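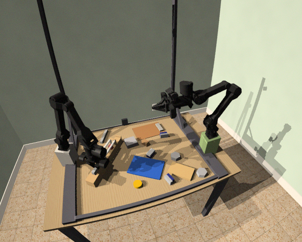 # Kitetti Two-Arm Bench

Kitetti is a two-arm workbench for small-parts assembly and kitting, built by Hutapea for shops where the same pair of hands sorts parts in the morning, builds with them at noon and packs them before going home. It takes over the fetching, holding and placing. The person running the bench keeps the judgment calls, and gets a chair, a screen and a lot more say in how the job is laid out.

We love this machine, and we've tried to keep this page to the things buyers ask us on the phone.

## How the bench is set up

The standard layout puts the two arms on opposite sides of a wooden worktop, one at the left edge and one back right, each on its own base beside or at the corner of the table. They face into a shared area in the middle. Set up this way, one arm can be lowering a block near the front while the other waits with its gripper open over the back half, and there's still room between them for mats, boards and small racks.

Low gray rails run along both sides and the front. They keep parts from wandering off, and they give you a straight edge to line up a board against when you're laying out a new job. The worktop itself sticks out a little past the front rail — enough to rest a clipboard on, as most of our customers have discovered.

Flat colored mats and boards work well as landmarks. Pick a bright blue one for the main build area, a tan one for finished pieces, whatever suits your parts, and the people on the floor will soon be calling them by color.

## What changes for the crew

At Gristus, a repair and refurbishing shop that has been running two of these benches since March, the first job was sorting spacers and end blocks into kits. It used to be passed around because it made everyone's wrists sore. Now one operator looks after both benches, loads the racks, checks the finished kits and decides what to do with odd parts.

The part we enjoy hearing about is what they did next! The operators started bringing in their own layouts. Somebody moved the rod rack closer to the left arm, somebody else swapped the order of two picks so the right arm wasn't waiting, and before long the crew had a shelf full of labeled boards for different jobs. They had 43 saved layouts at last count, nearly all of them made by people who had never programmed anything.

There are things to get used to as well. The work is quieter and you spend more of it watching and checking, which doesn't suit everyone all day long. Gristus rotates its bench operators at 10 a.m. and again after lunch, and we'd suggest something similar. Talk it over with the crew before the bench arrives, too. The shops that did so had an easier first month.

## Planning a job in Cultia

Every bench comes with Cultia, our layout software. You build the table on screen with both arms, the rails and your parts, then run the job there first. Cultia draws the room and the light as well, shadows included, so you can see where an arm will shade the spot you're trying to inspect. Operators pick this up surprisingly fast. It's a bit like arranging furniture, with the arms showing you straight away when you've put the couch in front of the door.

When the run looks right, send it to the bench and step through it at slow speed. Parts that differ from your drawing, such as a block with a worn edge or a disk that sits slightly high, still need a person to look at them and adjust the grip.

Cultia has a library of 121 ready-made shapes, including plain blocks, hexagonal blocks, disks, rods and racks. You can add your own from a drawing or from measurements.

## In the package

- Two arms with grippers
- Two bases
- Wooden worktop with legs and rail set
- Starter set of mats and boards
- Cultia, with nine user accounts
- Two days of training at your site, for everyone who'll use the bench

Extra racks, spare gripper fingers and blank boards are sold separately. The parts catalog lists 1,592 items, and most of the small ones ship the next working day.

## Good fits, and a few poor ones

Kitetti does its best work with small, rigid parts in batches that change often. It handles blocks, pins, caps, plates and short rods very well. It struggles with cloth, loose cable and anything sticky. If you make one product all year and never change it, a fixed machine will be faster and will probably cost you less.

## Ordering

Send us a short list of the parts you handle, with sizes, and a sketch of the space. We'll build your job in Cultia and go through it with you on a call, operators included. Benches ordered now are scheduled for delivery in August.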